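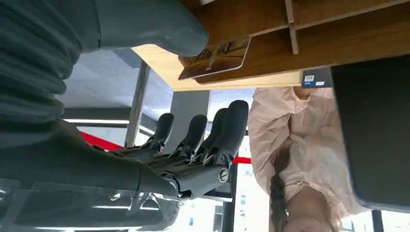
The first number Jolien Van Dijk wrote on the whiteboard was 628, and it had nothing to do with robots. It was how many small orders her team at Amwood packs in a busy November, nearly all of them by hand, nearly all of them odd shapes. She wanted that number up there before anyone mentioned fingers.

I love this way of shopping for a machine! Most buyers I meet begin with the arm (and fair enough, the arms are gorgeous) and work backward to a job it might do. Amwood began with the job and a budget that had to stretch over 42 months, then went looking at hands.

Hands are where the money goes astray. A simple two-finger gripper will pick up a carton all day long. Ask it to hold something small by its edges, with a cord hanging off the back, and you may be happier with a jointed hand, padded tips and all the spare parts that come with it. Van Dijk's rule is to price the wear items first: pads, cables, covers. If a supplier can't quote those on the spot, she moves to the next one. 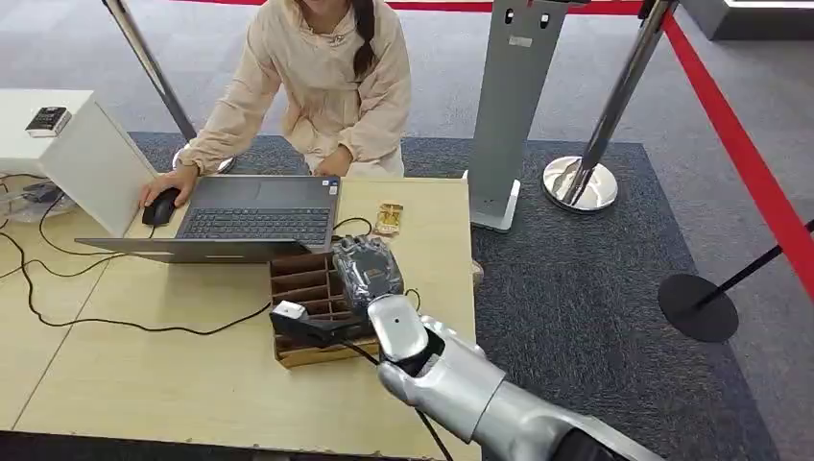
Then there's the person at the laptop. Frans Van Beek, who plans equipment for the Clendadville site, puts operator hours on their own line of the spreadsheet, right under the hardware, and he colours the cell orange so it can't be skipped. He allows 30 days of setup for each new task and gets plenty of grumbling about it. He also budgets for the dull stuff: cardboard dividers, floor tape, a decent table, enough power outlets.

Amwood's shortlist is down to Vuorinen and Skoltano, with three tasks set for each trial. Van Dijk is bringing her own parts in her own boxes, including the cables that tangle. I've asked if I can come along and watch.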